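Robot Learning Lab, Unit 9
Gathering demonstrations for a two-arm system
Notes by Noura Mansour, revised Aug 3, 2023

9.1 What counts as an example

For the rest of this unit, an example is one complete episode: a start state, a stream of joint positions and camera views, and an end state with a label. A half episode is not an example. If the operator stops early, the record is kept on disk but marked void, and it does not enter the training split.

The label says only whether the goal was met. Do not grade style. Slow episodes that reach the goal are labeled the same as fast ones, and the speed is recovered later from the time stamps.

9.2 Start states

A policy trained from one start state learns that start state. Students in April collected 425 episodes with the objects in fixed places and got a policy that reached for the right spot on the table whether or not anything was there. Vary the following between episodes:

order of the objects in the row
spacing between neighbors
which way each object faces
rest pose of each arm, within the limits on the setup sheet

Object choice matters as much as placement. Clear plastic, soft goods and brushed metal give the cameras different trouble, and a set should hold some of each. Thin handles are hard for parallel jaws and should not be left out for that reason.

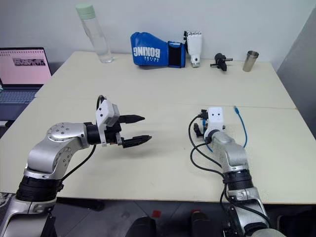

Fig. 9.1. Head view of the two-arm station, left gripper open, objects along the back of the table.

The two arms do not carry the same end-effector, so their action vectors are not interchangeable. Mirroring the data (swapping left and right to double the set) is not valid on this station. Tshabalala's script from Unit 7 does this by default - turn it off before you run it.

9.3 Session procedure

Collect in blocks of 18 episodes. Reset the objects by hand after each one, with both arms at rest. Change operators between blocks, and write the operator's initials in the log. Operator habits are visible in the data, and a held-out operator is a better test than a held-out block.

Check that cables are free through the full range of motion before each block. A cable that pulls tight shows up as a force the model cannot explain.

9.4 Splits

The shared Padside set has 994 valid episodes. Split by block, never by frame. Neighboring frames are nearly identical, and a frame-level split will report a low error that means nothing.

Reading for next time: Sauerland's notes on action chunking, sections 1 and 2.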